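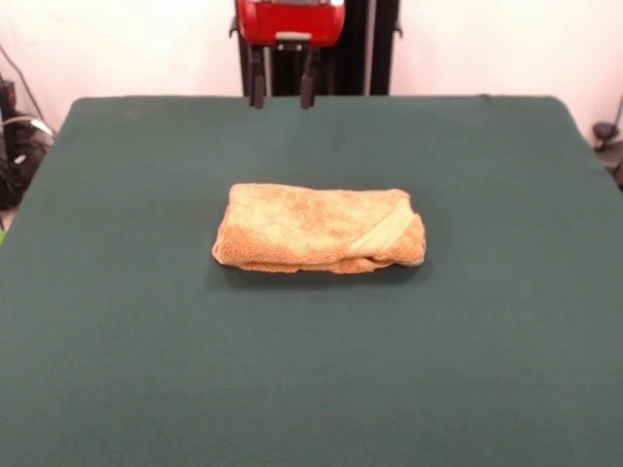 Writing a good pass/fail rule for a folding task is my favorite part of the whole job, and I wish more labs gave it an afternoon before they started collecting episodes. The rule decides what your numbers mean! At Flalthorpe we run cloth folding on the Sinoden bench, and we rewrote our end-state rule 2 times before it settled. Take a terry towel folded into a compact bundle with soft, rounded edges, one end a bit puffy, and a lower layer peeking out slightly at the front. Is that a pass? If your rule says "neatly folded," three people will give you three answers. Ours gives one, and here is how to write your own.

Step 1. Write the end state before the start state

It feels backwards, but do it. Put down what a finished towel must be: lying flat, fully on the mat, in one bundle, with the gripper open and clear of the cloth. That last bit matters a lot. An arm that still has hold of a corner hasn't finished, however nice the fold looks.

Step 2. Turn the adjectives into limits

"Neat" has to go. We allow a lower layer to show by up to 20 mm along any side, and we measure with a plain ruler laid on the mat. Thick cloth never gives you a crisp edge, so don't ask for one. Puffy ends pass. A loose corner sticking out past the limit fails, even when the rest is lovely (this one hurts, I know).

Step 3. Say what you ignore

Our list is short: color, the angle of the bundle on the mat, which side of the towel faces up, and where the woven border ends up. Border direction caused more arguments than anything else until we wrote it down. If your customer cares about it, move it into the rule and give it a limit too.

Step 4. Fix the workspace and note it

Use one mat, and keep everything off it except the item being folded. Cables stay beyond the table edge. We put the mat type, the lighting setting and the towel size in the header of every log – if any of them changes, a new batch starts. No mixing batches to make up the count.

Step 5. Test the rule on people first

This is the fun part! Pull 200 end-state stills, have two reviewers score them separately, and compare. Every disagreement goes back to the wording, never to a vote. Our first draft sent us straight back to step 2. Once the two score sheets match, freeze the text and give it a version number.

Step 6. Score everything, even the ugly ones

A batch for us is 400 episodes. Aborted runs count as fails and stay in the total. If a person touches the cloth after the start signal, that's a fail as well, with a note. We keep the notes in Jemosau, next to the video, and the Sayegh template has a column for them already.

Our next review of the rule is in November, when we add hand towels. The 20 mm limit is probably too generous for something that small, so bring a ruler and start over from step 2.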